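March, after dinner

Forty-five minutes of teleop before lunch and my neck has filed a complaint. Adum wants 20 clean runs from each of us by the end of the month, clean meaning no dithering, and I am a born ditherer. Hubert Krajewska did his whole lot yesterday and has been insufferable at the kettle ever since.

My trouble is the right arm. I think "a bit left", my hand goes a bit left, and the gripper sets off like it's late for a tram. Then I overcorrect, and the recording faithfully saves that too, so some poor policy will grow up believing you approach every object with a little shimmy. Binned four in a row. Kept one I should have binned – I was hungry.

Run 306 was the good one. Came in from the right, slow, didn't look at the left gripper at all, and for once felt I was reaching for something myself. Then saved it under the wrong task name and spent ages finding it again.

The new room in the simulator has a red wall and a yellow door. After a morning in there our kitchen looked very beige. 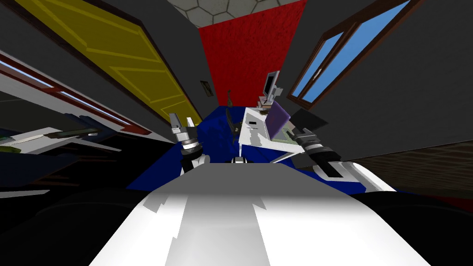
Right gripper beside the white appliance, my view for most of the morning.

Must ask Hubert how he keeps his wrist so still. Must not let him enjoy it.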